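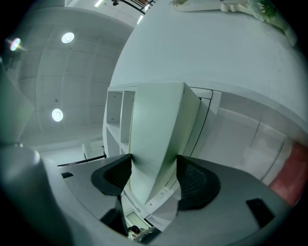

Morholm Tall Shelving Unit, white

I started selling this shelving unit because I got tired of the short ones. You buy a waist-high bookcase, you fill it in a weekend, and then you've got a pile on top of it forever. The Morholm goes up instead of out, and it's the one I keep steering people toward when they tell me they're out of floor. White was my pick for the shop, and next to a white wall and a white paneled ceiling it doesn't shout at you the way a dark tall piece can. If your place has round recessed ceiling lights like the ones over this one, try it near one of them before you settle on a spot - I find the lower shelves get gloomy in a corner!

It comes flat in 2 boxes. Please open both before you start (I didn't, and I spent a whole evening hunting for pegs that were in the other one). You get 8 shelves, and 4 of them can be moved up or down. The rest are fixed and hold the whole thing square. Putting it together took me about 100 minutes with a coffee break in the middle.

Use the wall strap. I mean it, even if you don't have kids or a cat. Heavy stuff goes at the bottom, light stuff up high.

Also in the range: the Lunde, same height but narrower, good for a hallway, and the Zavska, which has doors on the lower part if you'd like to hide the printer paper. The shelves don't swap between them, so order spares for the right model.

Pickup is from my Dostimthorpe store, or I can deliver. Boxes are long, so measure your car first. Spare pegs are free, just send me a note with your order number.

Page updated Sep 13, 2022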